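NULILTON - Clirkeo has opened a sorting line for offcut wire at its Unness site, the company said in May. The line separates short lengths of hookup wire and cable by insulation color before they go back into stock or out for copper recovery. Black goes into a green basket and red into a white one.
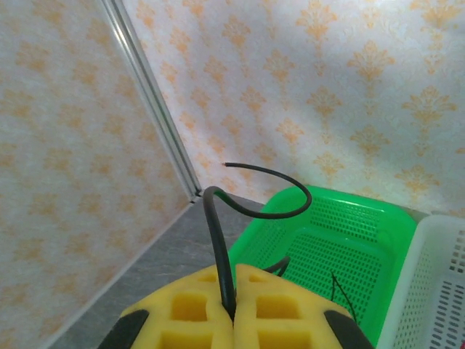 Clirkeo Trade Bulletin - Issue 24, p. 3

Both baskets are shallow, rectangular and perforated, so that dust and clipped strands fall through. They stand side by side at the back of the bench. Pieces are placed one color per basket; lengths with damaged insulation are pulled at a later check.
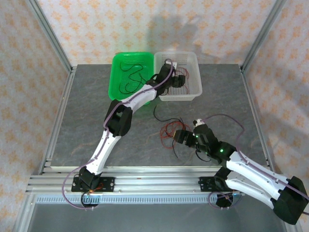

Throughput in the first month was 3,000 pieces, with 234 returned for a second sort. Most of the returns were tangled lengths in which a red wire had been carried over with a black one. The procedure now calls for mixed piles to be smaller at the start of each run. 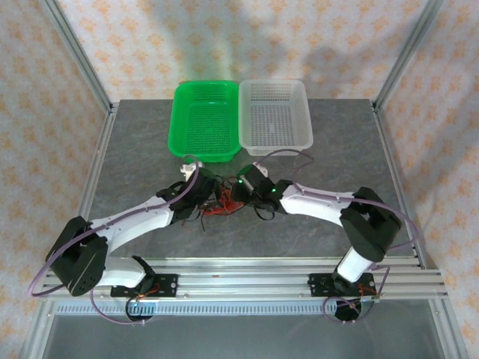

Red and black wires in a mixed pile, with the green and white baskets empty behind it.

Sorted wire is supplied to the Brandão repair workshop in Nulilton. Price lists are available from Clirkeo on request.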